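Giving up sugar in tea

Dec 22, 2022

I took two sugars in tea from the age of nine. In March I decided to stop, mainly because I was drinking 6 mugs a day at work in Rarkdale and the dentist had started to comment.

The first 5 days were grim. Every mug tasted like hot water with a coin in it. I tried honey, which was cheating, and then I tried weaker tea, which was worse. By the second week I had stopped making a face.

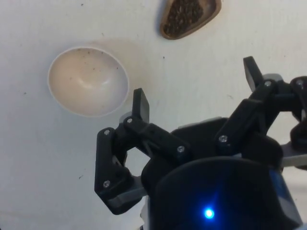 What I drink now

Mostly plain black tea, brewed for 5 minutes, with a splash of milk in the morning. Rostyslav at work put me on to loose leaf. I buy the big bag from the shop on Bailly Road and keep it in an old biscuit tin.

I had a sugared one at my aunt's last week out of politeness. I got halfway down it and left the rest. Biscuits are a separate matter and I have no plans there.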